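Last updated: 31 August 2020

Speaker notes — "Where Does the Stapler Live?" (shared storage talk, 22 minutes plus questions)

OK, breathe. Water on the left. Say hi, say thanks to Beathag Crichton for the invite, and don't do the parking story again.

Start with the stapler. When I worked at Arsenault we had 38 people and one good stapler, and I swear I spent half my mornings hunting for it. Ask the room what their stapler is. (Let them shout! Last time I got tape gun, label maker and "the big scissors.")

Then the main idea — put a thing where you use it, even if that splits up a set. At Prellach all the tape was on one lovely tape shelf, and people still walked off with it and left it at the packing table. So we moved the tape to the packing table. Took me an embarrassingly long time to suggest that.

Slow down here, I always rush this bit. Open storage versus closed storage. Drawers look calm, but you have to remember what's in them. Open bins look busier and you can see when you're low on stuff. I like both, and I'll say so, and someone will disagree with me.

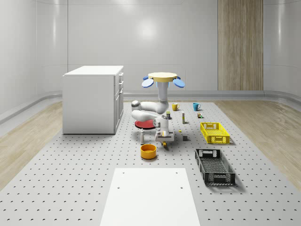
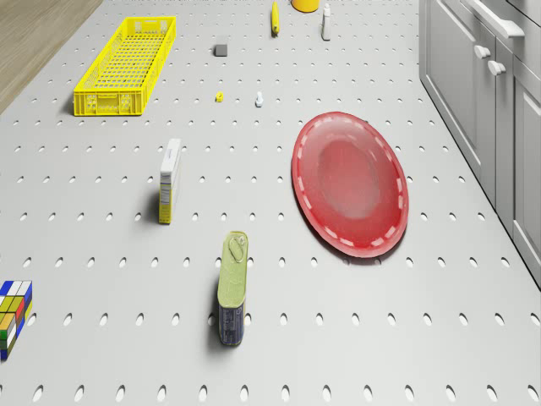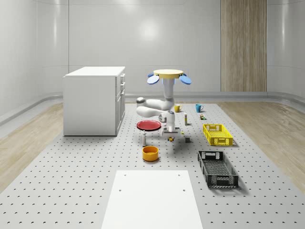

Slides 9 to 11: drawers, an open crate, things out on the floor

Pause. Ask who has a drawer at work they haven't opened since last October. Hands up, mine too.

Next, the Zatar count. They listed every loose item in their supply room and got to 1,118, and 40 of those were extension cords. Forty! Read that number twice, it gets a laugh. They kept the long ones and gave the rest to the shop next door.

Labels: big letters, plain words, name the thing and skip the category. "Batteries" beats "Power Supplies" every time. If two people call it different names, put both on the label. Mention the Plalar folks who wrote theirs on masking tape for a year before printing anything — I love that, do that.

If I'm running long, cut the part about returns. If I'm short, tell the key cabinet story.

Homework for them: pick one drawer, tip it out, put back only what they used this month. Then questions. Repeat each question into the mic!

Recent talks
The Junk Drawer at Work
Labels People Read
Moving Offices Without Losing the Cables
Who Took the Good Scissors?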